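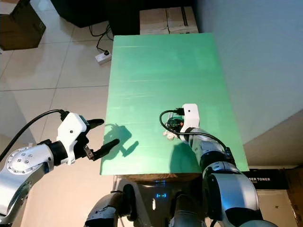
Both arms at the green table, small-object work.

Home About Planning Budgets Contact

About Rernano

We help small outfits buy robots. Mostly two-arm machines, sometimes a single arm on a cart. Planning first, then the budget, then the order. Started in November with one client, Ogola, a property manager with a lot of keys and no clear idea what an arm would cost to run. We're 5 people now.

What we do day to day — read quotes, mostly. A quote shows you the arms and the controller. It tends to leave out spare fingers, cables, wrist cameras, freight, the table, and the hours somebody spends setting up. We put those lines back in before anyone signs. On the Ogola job the first quote had 7 lines. Ours had 16. Same robot.
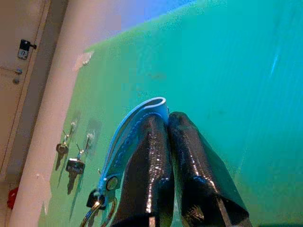 Small parts are where budgets go wrong. Keys, rings, straps, hooks. Fingers wear, so price a second set up front and ask the lead time in writting. If the vendor won't give one, plan for a long wait and buy two.

Our planning sheet is called Gikel. Plain spreadsheet, 78 rows, free to clients. Covers power, floor space, reach, insurance, training hours, and what happens to the old equipment. Fill in what you know, leave the rest, we go through it on a call. Most of the blanks are power and floor space.
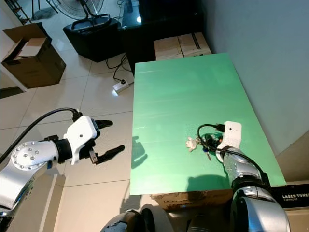

We keep the trial setup cheap too. Spend on the arms, go easy on furniture untill the task is settled. A bench built to order for the wrong job is money gone. Rokari, our second client, held off on theirs and changed the layout twice before ordering.

Fees — flat, per project, half at the start. No commission from vendors, ever. Leasing questions welcome, we do those as well. Repairs no, ask your vendor.

Send the quote you have, even a rough one.

Page updated 6 March 2026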